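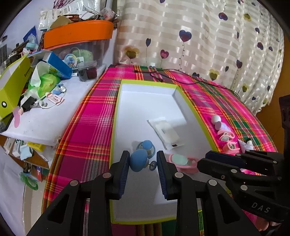
What the baby wants is the box it came in

Ita Heffernan would like people to stop giving her strollers. She has said so on the shop's website, on a card by the register, and on a larger card taped to the front door at the height of a person pushing a stroller. She was given one the morning I visited.

"A Brellier," she says, looking at it the way you'd look at a cousin who has come for the weekend with a lot of bags. "Beautiful machine. The brake works on one side. The woman told me you get used to it."

Heffernan runs Mekach, a secondhand shop for baby things in Gunent, between the Benítez bakery and a place that repairs vacuum cleaners. The name came with the lease. The previous tenant sold carpets, the sign was bolted to the brick, and taking it down was going to cost more than the first month's rent. People still come in asking for carpets. She sold one of them a play mat.

She has been at it eight years, and before that she did the books for a furniture importer, a job she describes as "sitting down." She had twins, she had a hallway full of equipment, and at a certain point she had to climb over a bouncer to answer the door. She put everything out on the driveway one Saturday-ish morning (she can't remember the day, the twins were small, there were no days) and it was gone by lunch. A week later three different people rang the bell to ask when she was getting more in.

"I thought, well, that's a business," she says. "It was a business the way a lemonade stand is a business. But I didn't have a lot of other ideas. I was very tired."

I had come to talk about how much stuff babies need, a question I assumed had an answer. Heffernan was polite about this. Her view is that the need is small and fixed and has been since the Bronze Age, and that everything on top of it is for the parents, and that there's no shame in that.

"You're frightened, so you buy a thing," she says. "The thing comes in a nice box. For as long as it takes to open the box you're somebody who's on top of it. I've sold the same wipe warmer six times. Same one! It comes back every spring. I've started to feel we're friends."

Does she tell the customer, when the wipe warmer goes out again?

"I tell them it's been popular."

She has rules, and she's more serious about them than about anything else she said in the two hours we talked. No car seats, ever, from anybody, including her sister. No crib with a drop side. Nothing that has been recalled, which she checks herself every evening with her shoes off. Anything a baby is going to put in its mouth gets looked at under a lamp, and if there's a split or a loose bit, it goes in the trash while the owner watches. She used to wait until the owner had left. Then one of them found it in the bin outside and brought it back in, thinking there'd been a mistake.
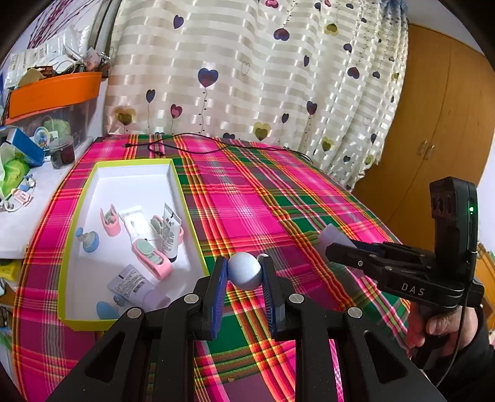 "People get attached," she says. "I had a man stand right there and tell me the whole history of a rattle. Where they got it, what the baby did with it, the trip to his mother's where it was left behind and they had to turn the car around. It took most of my lunch. And at the end he said he'd decided to keep it. I said I thought that was wise."

The buyers are easier to sort than the sellers, in her experience. First-time parents come in pairs, with a list, and the list is usually from the internet and usually two pages long. They read it aloud to each other in low voices. One of them wants everything and the other has gone quiet. Second-time parents come alone and are out again in a few minutes with one item, often something they gave away too early and are now buying back at a loss. Grandparents don't have a list. They have opinions, and they'd like to know why nobody makes the wooden kind anymore.

"Grandparents are my rent," Heffernan says. "I would never say a word against them."

She does have words for the color beige. For the last few years, she says, a certain kind of parent has wanted everything in oatmeal, sand or putty, and she has had perfectly good red and yellow toys sit on the shelf until she marked them down to nearly nothing. She tried putting up a sign that said babies like bright colors. It didn't sell any toys, but a customer photographed it and argued with it online. The oatmeal things go the same day they arrive. They also come back sooner, she has noticed, and by then they aren't oatmeal.

Money is a subject she approaches sideways. The shop pays for itself, and pays her roughly what the furniture importer did, without the dental. August is dreadful, as everyone is away or too hot to think about blankets. The good months are the ones after the holidays, when every house in town has been visited by relatives and the closets won't shut. She pays 20 percent up front on anything she takes and the rest once it's sold, a system her customers find generous until they've brought in a stroller.

I asked if she ever feels odd about it, making a living off the things people were sure they couldn't do without. She thought about that while wiping down a high chair, getting into the crease under the tray with a corner of the cloth.

"No," she said. "I was sure too. I had a machine that played the sound of a vacuum cleaner. I owned a vacuum cleaner!" She moved on to the legs. "And it did work, for one of them. The other one hated it. So then you've got a machine, and one baby asleep, and one screaming, and you're standing in the hall holding the plug. I'd have paid anything for the next thing."

The twins are in school now and have no interest in the shop, except for the balance bikes, which they've been told not to ride indoors. A tire mark runs the length of the back room and partway up a wall.

While we were talking a couple came in, very pregnant, both of them somehow, with a list. Heffernan put down the cloth. She asked when they were due, she asked where they were parked, and she let them get all the way through bottles and into bedding before she mentioned that, if they were interested, she had just had a Brellier come in.

They asked about the brake.

"You get used to it," said the man, who had been pushing it up and down by the window. Heffernan said no, you don't, and that she'd have it fixed before it went anywhere, and wrote his number on the back of her hand.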